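The **Zundine open afternoon** is a yearly demonstration of lab automation held at the Zetside building on a Friday in August. It began as a way to clear a backlog of visit requests and has outlived the backlog. The robot cell is shown to the public in simulation, a format regulars call "the tidy version."
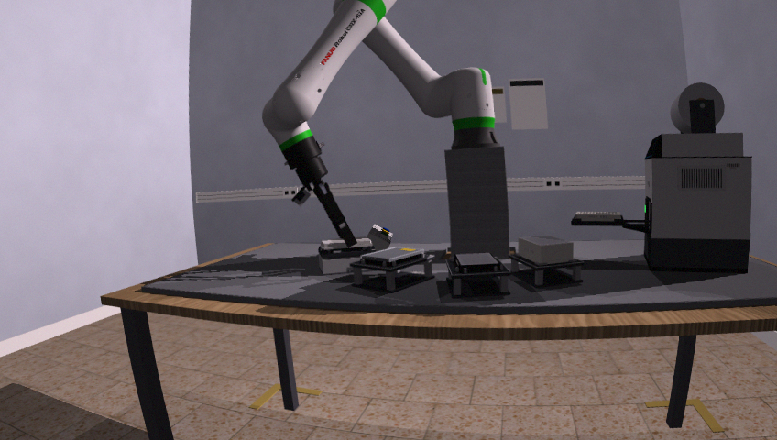
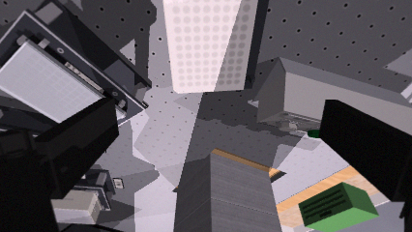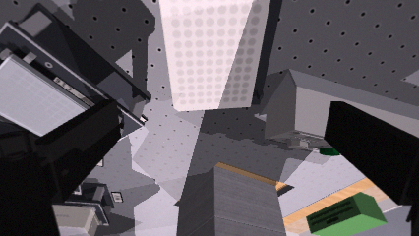
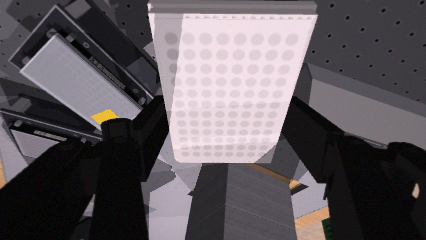

*The simulated cell at the open afternoon. First, the whole bench with its FANUC CRX-5iA arm; the other three are views between the gripper fingers, the last with a microplate held upright.*

## Program

Doors open at 3 p.m. Visitors are taken through in groups of 16, a limit set by the number of chairs. Each group gets a talk of 20 minutes on plate handling, by long tradition given by Carleen Maihi, who has never been known to finish on time. The talk covers how an arm picks up a microplate, how it sets one down, and why the second part took longer to program.

The gripper views are the most popular item. Children tend to understand them at once. Visiting managers usually ask which way is up.

## History

The first open afternoon drew 3 people, one of whom had come to read the meter. Maeve Lenihan, then head of software, moved the event to the larger room the next year and had 1000 flyers printed. Several boxes of these remain in use as a monitor stand.

A rival demonstration was run for two summers by Zarnel, in the same street and at the same hour. It is remembered mainly for its sandwiches.

## Baldursdóttir Prize

The Baldursdóttir Prize goes to the best question from the audience. Past winners include "What does it do if the plate isn't there?" The answer ran to a second session, and the question now has its own slide. The prize is a mug.

## See also

- Zetside building
- Microplate handling
- Offline robot programming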